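**From my side of the table, 13th February**

I promised last time that I would finally write about the bookshelf, so I'm doing it now, with a cup of tea going cold next to me and glitter on one elbow.

Those of you who came to the swap in November will remember that I went home with more than I brought. I took in two bags of stuff and left with four, plus the end of a bolt of printed cotton from the Stustura stall that I had no plan for whatsoever. It's black with white and beige lines running all over it, crisscrossing into triangles and crosses and shapes I don't have a word for, and I fell for it in about ten seconds. Hortensia Cáceres was standing right behind me and said it looked like a street map drawn by somebody on a bus. I bought it anyway!

It has been living on the table in the back room ever since, partly because I couldn't decide between curtains and cushion covers and partly because a table with a cloth thrown over it looks like a table somebody is taking care of. What really happened is that everything else in the house moved in on top of it. The books came off the shelf so I could paint the shelf. The shelf didn't get painted. The small things that used to stand in front of the books came off too, and then Christmas happened, and then it was January and there were candy wrappers.

About the candy wrappers. I keep the shiny ones. My grandmother did it and my aunt did it, and I have a cookie tin of flattened foils that goes back to before I moved to Flasitz. I like the gold ones best by a long way, the kind with the twist in the middle and the zigzag edge that fans out when you pull it. I counted the tin once when I had the flu and got to more than 200, and that was before my sister started mailing me the Potetti ones at the holidays. (She eats them. I get the paper. We've discussed this.)

So a couple of weekends ago I gave myself one afternoon to sort the back room, and I set a few rules. Anything that belonged on the shelf had to go back on the shelf, painted or not. Anything I'd kept "for a project" had to have the project named out loud. And the fabric had to be cut, or folded and put in the drawer with a label on it.

I started with the foils, which was a mistake, as you can't be quick about them. They catch on everything. If you squash one it's done for, it goes dull along every crease, and smoothing it out with a spoon only gets you so far. What I've learned is to hold it at the skinny part, where it's already twisted and can't get any worse, and leave the fan alone.

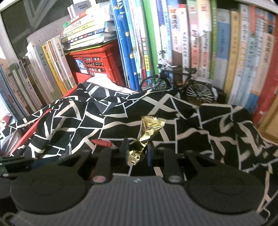
The other thing I've learned is not to sort anything small on top of a busy print. I lost a pencil stub for half an hour! Anything red you have a fighting chance with, but anything black, beige or white is just gone, and every fold is a place for something to roll into. If you're doing this at home, put a plain tray or an old pillowcase down first. I did that eventually, around the time I sat on a thimble.

Next came the bicycle. If you've been to my house you know the little black bicycle, the miniature one that stands in front of the books. I bought it at Fragkou, the junk shop that used to be next to the dry cleaner, and I paid more for it than I would ever admit to my husband (hi, honey). It has no use. It doesn't hold photos or keys or anything else. It stands there, and when I dust I turn it around so that it's going the other way, and that pleases me more than it should.

I did think about giving it up for the spring swap. I had the box out and everything. Then I stood it up next to a row of books while I decided, and it looked so right that I went and did the kitchen for an hour and came back and put it on the "stays" pile. I did the same thing with a brass bell and a wooden duck, so my box for the swap is currently pretty light. I'll do better, I promise.

The books were easier. I went through every one of them and pulled 51 to give away, mostly crime novels I've read twice and a set of gardening books from when we had a garden. I know some people arrange theirs by color, and I tried it for a whole evening and couldn't find a single thing afterwards. Mine have gone back by size, tall ones at the ends, with the cookbooks on the bottom where I can reach them with floury hands. I also found a library book. I've returned it. We won't be talking about that either.

And the fabric? Well, I measured it at last, and there's enough for two cushion covers and a long runner for the top of that same table, with a bit left for whoever is piecing the black-and-white quilt. (Is that still you, Hortensia? You know where I live.) A few tips if you bought from the same bolt, as I know at least three of you did:

- Wash it before you cut. My test square came out smaller in one direction than the other.
- Don't try to match the lines at the seams. I pinned and unpinned for an entire radio play, and once it was sewn I couldn't tell where I'd matched and where I'd given up.
- Use a light pencil for marking on the black. Chalk rubbed right off mine.
- Iron on the back, and keep the steam low until you've tried it on a scrap.

I want to do something with the foils too, and this is where I'd love your ideas. My first thought was a garland for the window, with the fanned ends left loose so they catch the light. I've strung up nine of them on button thread as a trial and it's lovely until somebody opens the door, and then it sounds like a bag of chips. My second thought was to put them flat under glass, maybe with a scrap of the Stustura cotton behind them – gold on that black would be gorgeous. The trouble is that flat they lose the twist, and I'm fond of the twist. If any of you have framed something crinkly and kept it crinkly, tell me how deep your frame was and where you got it.

The back room isn't finished. There's still a striped thing over one chair that I can't identify (a scarf? half a blanket?) and a basket of ribbon ends I moved from one side of the room to the other and called it progress. The shelf is still the old color. But I can see a good part of the table again, and the runner is cut and pinned and waiting for me to find the right bobbin.

The give-away books are in the hall by my coat rack, so come and look through them when you pick up your pattern sheets. The gardening ones are heavy, so bring a bag with decent handles. And if you have gold wrappers left over from the holidays, please don't smooth them out before you give them to me!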